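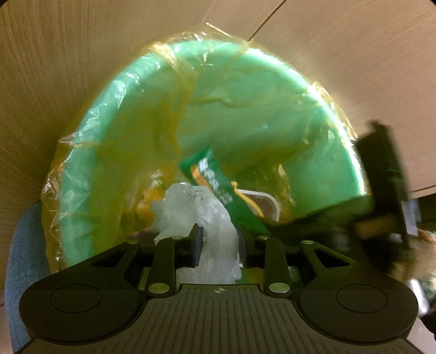 Fig. 1. Hand-held gripper with the white plastic bag between the pads, green basin behind.

Project report, Intro to Automation
Site visit: Suvetti open day
Submitted September 12, 2018

1. Why we went

Our project is on picking up soft things. Boxes are easy, everyone does boxes. Bags and wrappers change shape when you touch them and most of what we read for class skips over that. Suvetti had an open day with demos on household sorting so our group signed up. Two hours on the bus each way, arrived late, missed the welcome talk. Got the handout though.

2. What was there

Three stations. The first was a conveyor from Indport, sorting bottle caps by color. Loud. The second was a slide show with no hardware. The third was the hand-held gripper table and that is where we spent most of the afternoon, so most of this report is about it.

3. The gripper

Two fingers, one on each side, black. Each one is an angular arm with a triangle cut out of it, on round metal pins. Flat rectangular pads at the tips, facing each other. The body is wide and ribbed on top with a small crosshair mark. We wanted to know what the mark is for and forgot to ask – sorry.

You hold the tool yourself and do the task by hand, and the recording gets used later to teach an arm. They call the whole setup Jiveo. The guide said a new person needs up to 20 minutes before the grasps look normal. Our first tries were bad. You want to twist your wrist like you would with your own hand and the pads end up at the wrong angle.

4. The task

Clear out a round basin. In Fig. 1 the basin is mint green with clear yellowish film wrapped over the rim, and it still has a green snack packet in it, plus a small container with a white rim. The film is shiny and full of creases. We think that matters a lot for any camera system, see section 5.

The thin white bag was the item we cared about most. It bunches up between the pads and the rest hangs down wherever it wants. What we wrote down while trying it:

Close slow. Closing fast pushes the bag away before the pads meet.
Go for a fold, not a flat part.
Dont press down into the basin, the film moves too.
The packet is stiffer than the bag so it needs a different approach, from the side worked for us.

5. Problems we talked about

Seeing. A see-through bag in front of crinkly plastic is hard to make out even for a person. The guide said they have 370 recordings with bags so far and threw away 51 of them, mostly for lost tracking.

Knowing when you have it. There is almost no weight in a bag. With a can you feel it. Here you look, and if the pads are in the way you guess.

Counting it as done. If part of the bag is still touching the packet, is that a pick? Suvetti's rule is that it has to clear the rim. We will use the same rule.

6. What we are changing

Our own gripper (the Cheng kit from the lab cabinet) has rounded tips. Going to swap them for flat pads, wider ones. Printing should fit in the budget, we have 70 dollars left.

Also changing the test objects. We had foam blocks and a sponge. Now adding a grocery bag, a chip bag and a sheet of wrap. Test runs start after the pads are on and the final demo is in March.

7. Not finished

Still need the pad measurments from Suvetti, emailed them, no answer yet. The section on conveyor timing got dropped, our notes from station one were too messy to use. Sketch of the new pads goes in the next version.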